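Endcombe Village Hall Association
Minutes of the General Meeting held on August 5, 2018 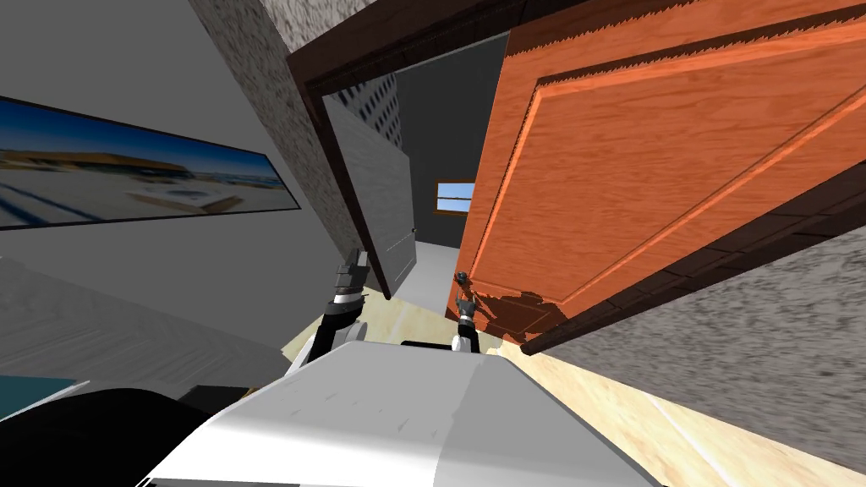

The meeting opened at 10 in the morning in the main room of the hall. The Chair presided and the Secretary recorded. A quorum was declared. Apologies were received from two members of the Board and from the representative of the Prallham Road residents.

1. Minutes of the previous meeting

The minutes of the previous meeting had been circulated in advance. One correction was requested under item 4, where "parking lot" should read "gravel lot." The minutes were approved as corrected.

2. Matters arising

The Secretary reported that the letter to the county on the drainage ditch along the east boundary had been sent and acknowledged. No date for an inspection has been given. The Secretary will write again if nothing is received by the end of August.

The piano has been tuned. The tuner advised that two of the lower strings should be replaced within the year. Deferred to the budget discussion.

3. Financial report

The Finance Officer presented the report for the half year. Rental income was ahead of the same period last year, owing mostly to the weekend bookings taken by the Prallham choir. Heating costs were higher than budgeted. A member asked whether the reserve fund could be moved to an account paying better interest. The Finance Officer replied that the present account allows withdrawal without notice, and undertook to bring a comparison to the next meeting. The report was received.

4. Rental rates

The Board proposed raising the hourly rate for the main room from $9 to $10 for residents, with the rate for non-residents to be set at $31. Discussion followed. Several members felt that the gap between the two rates was too wide and would discourage groups from neighboring towns. Others noted that the non-resident rate had not been changed in many years and that wear on the floor was largely the result of large outside events.

An amendment to phase in the non-resident rate in two steps was moved and seconded. The amendment failed. The original motion was put to the vote and carried, with 3 members asking that their opposition be recorded. The new rates do not apply to bookings already confirmed.

5. Floor refinishing

Two bids have been received for sanding and sealing the floor of the main room, from Gerkden Flooring and from Đorđević & Sons. The Gerkden bid was lower but did not include the stage or the moving of the stacked chairs. The Đorđević bid included both, together with a second coat of sealer along the kitchen side.

Members asked how long the hall would be closed. Both firms estimate around 10 days, including drying time. The Board was authorized to ask Gerkden Flooring for a revised bid covering the same work, and to accept whichever of the two it considers the better value, provided the cost stays within the amount already set aside.

6. Harvest supper

It was agreed to hold the supper in its usual form. Ticket prices will remain unchanged. The kitchen group asked that people donating covered dishes label them with the contents, including nuts and dairy. A sign-up sheet will be placed on the bulletin board. The question of whether to hire a band or use recorded music was left to the supper group, who will report to the Board.

7. Lending library shelf

A proposal was received to place a shelf of used books in the front hallway for residents to borrow without charge. There was general support. Concern was raised that the shelf might become a place to leave unwanted magazines and encyclopedias. Approved for a trial period, on the condition that the shelf does not reduce the width of the passage to the coat room.

8. Other business

A member reported that the light over the side steps was out again. The Board will have the fixture checked.

A request was made for minutes to be posted within two weeks of each meeting. Agreed.

Keys signed out for the summer program are to be returned to the Secretary by August 31.

9. Adjournment

There being no further business, a motion to adjourn was made, seconded, and carried. The date of the next meeting will be announced by posted notice.

Respectfully submitted by the Secretary, for approval at the next meeting.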